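4. Setting the Table: Where the Chores Stand

I'll admit up front that I picked the table chore because it looked easy. Plates go out, plates come back, the cutlery goes in the box or basket or whatever the household keeps its cutlery in, and then everybody sits down. My money was on laundry being the hard one. I was wrong about that (see Section 3, where laundry did better than anyone at Onambridge had a right to expect), and I want to spend this section on why a plate is such a miserable thing for a machine to pick up.

Start with the geometry. A flat plate on a flat table gives a two-finger gripper almost nothing to hold. The rim is a few millimeters off the surface, and if the fingers come down even slightly too low they hit the tabletop and stop. Too high, and they close on air. People solve this without thinking: we drag the plate to the edge of the table, or tip it with a fingertip and get a thumb underneath. Our operators did both, often in the same session, and I never told them which to use. I'm glad I kept quiet, since the mix turned out to matter for the policy we trained afterward.

We kept 1246 demonstrations after throwing out the ones with tracking dropouts. They cover two chores, laying plates out and clearing them away, and I treat the two as separate problems from here on. Laying out is mostly about letting go gently. Clearing is mostly about getting hold of the thing in the first place, and that is where nearly all the trouble lives. The room was a big, bright, busy one, with people walking through and other tables in use, and we left it that way. A kitchen with a family in it isn't quiet either! Figure 4 gives a fair idea of what the wrist view has to cope with.
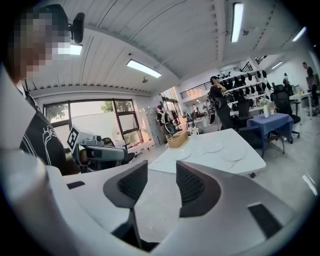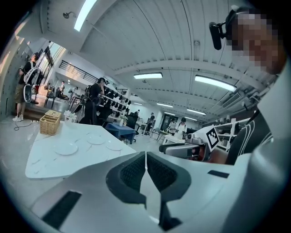
Figure 4. Wrist views from the table chore. In both, the gripper's own two fingers fill the lower middle of the view, round white discs or plates lie on a table beyond them, and a second gripper is in sight.

Notice how much of each picture is taken up by the gripper itself. By the time the fingers are near a rim, they're hiding a good part of what you'd want to look at, and the model has to carry on from what it saw a moment earlier. Notice the tabletops too. White plates on a pale table are a nasty combination, and the rim can more or less melt into the surface under overhead lights. I had a long argument with myself over whether to swap in something darker. I decided that plenty of real people own white plates and pale tables, and that a method which needs a navy blue tablecloth to work isn't much of a household method.

So, can the machine do it? For laying out, yes, mostly, if you're patient. The Carkport policy puts a plate down about where it should go and only occasionally lets go too early. It's slow, and it has a habit of hovering before release that I found very funny for the first day and less so after that. I'd still let it lay my own table, with plates I didn't care about.

For clearing, no. Not yet. The policy learned the drag-to-the-edge move pretty well, and when the plate starts close to an edge that move usually gets the job done. Put the plate in the middle of the table and things fall apart. It will drag for a bit, lose contact, drift back, and try the tip instead, halfway through, with the fingers in the wrong place for either. We listed 11 distinct ways a clearing attempt can fail (Appendix B), and switching between strategies mid-grasp was behind more of them than I'd have guessed. The Rindness baseline, trained on single-strategy data, doesn't waver like that. It commits, and then it's stuck whenever its one strategy doesn't fit the spot. I don't love either behavior.

Anything done with two hands is a further step again. A person clearing a table holds the stack in one hand and adds to it with the other, and the hands talk to each other the whole time. Our two-gripper recordings contain plenty of that, but the policy in this section drives one arm only, so most of what the second hand was doing went unused. We started on a two-arm version in December and it isn't far enough along to report.

One thing I'd do differently: more sessions with the plates stacked at the start. We had very few, and unstacking is half of what laying a table is at my house.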